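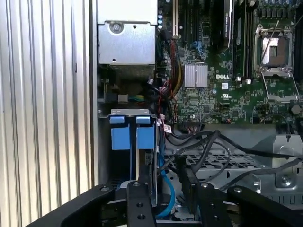 Home Talks Workshops Parts List Contact

Search this site Enter keyword Go

Opening the office computer: what to take out first
Speaker notes, Ornham repair evening
2018-04-13

Start (slow, let people sit down)

Good evening and thank you for coming. My talk is 30 minutes and then we go to the tables. I will speak about one thing only, the inside of an old desktop tower, and in which order I like to take it apart.

At Brophy we received 42 of these towers from one office. They are Dell machines, all with the name printed on the green board. I say this because if you have another make at home, the order is almost the same but the clips will be in other places.

Before the first screw

Power cable out of the wall. Then press the power button one time and hold it a few seconds. Touch the bare metal of the case before you touch a board. Put a dish for the screws on your right side, or on your left if you are left-handed. (Show the dish. Pass it around.)

Part one – find your way

Ask the room: who can find the power supply? Wait for hands. It is the silver metal box. From there, follow the colored wires with your eyes only. Do not pull them yet.

Then the memory, then the socket for the processor. With the metal plate of the socket open, I ask you please to keep fingers and sleeves away. The contacts inside bend very easily and I do not know a good way to straighten them.

Part two – the blue parts

In these towers many parts that you move by hand are blue. I tell beginners to learn the blue first and the screwdriver second. Look for the tabs, try them softly, feel which way they want to go. If a tab needs much force, you are pushing in the wrong direction. 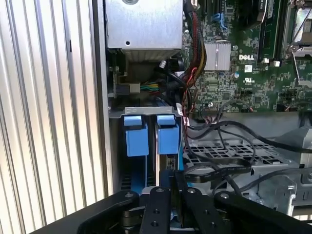 One person at the Dreker evening did not agree with me, and said that blue tabs make people too brave, and that she would teach the cables first, as a drive pulled out with its cable still on can break the connector. I think she has a good point. So now I say both: look behind the part for a cable, then use the tab.

(If there is time, tell about case number 3206, where I forgot this myself. If no time, skip.)

Part three – taking the part out

Hold the case still with one hand. Press the tab with the other and keep it pressed while you move the part. Many people press, let go, and then pull, and the part is locked again.

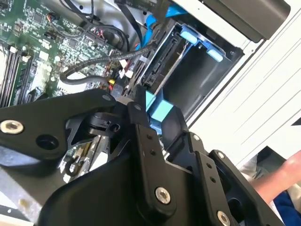

Lay the part flat on the mat and write the case number on a piece of tape. For the tables tonight we use case 2059 and the ones next to it. The Bimeck sheets have a line for every part – please fill it in also when the part looks bad.

Questions, five minutes

Probable question: can I keep the memory? Yes, if it is noted on the sheet.
Probable question: do I need to clean the fins? Yes, with a soft brush, and not tonight because of the dust.
Next evening is in June, the same room. Say where the coats are.

Contact: Ornham repair evenings © 2018 Back to top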